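I caught Dayana Ayala at 7 in the morning, which is apparently the only hour she sits down. She runs Brukatlow, the secondhand bookshop with the green awning, and she was already on her second coffee when I came in (I got one too, very strong, thank you Dayana!).

So how does a person end up with a bookshop? "By being nosy," she said. "I came in one February to get warm and the owner, Vasilis Dimitriou, was selling up. I asked how much. I still don't know why I asked." She had been doing payroll for 12 years and had never sold so much as a raffle ticket.

The first month she sold 498 books and thought she was rich. Then the heating bill came. "I cried in the cookbook section," she told me, laughing pretty hard about it now.

I wanted to know what people buy. Old mysteries, mostly, and anything with maps in it. What won't sell? "Diet books. I have two boxes in the back and I can't even give them away."

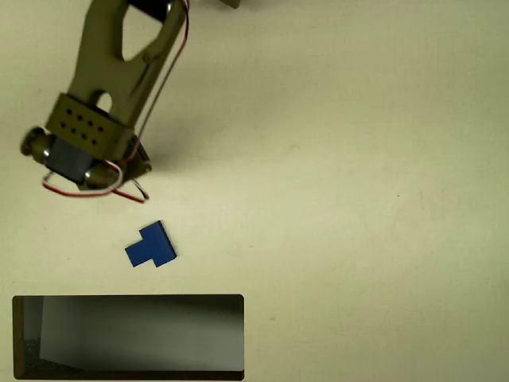
Olive-green arm over a cream tabletop.

We talked about Vasilis, who still drops by to move things back to where he used to keep them. "He puts the poetry by the door, I put it back by the window. Neither of us says a word about it." Then a customer knocked, a full hour early, and she got up and let him in.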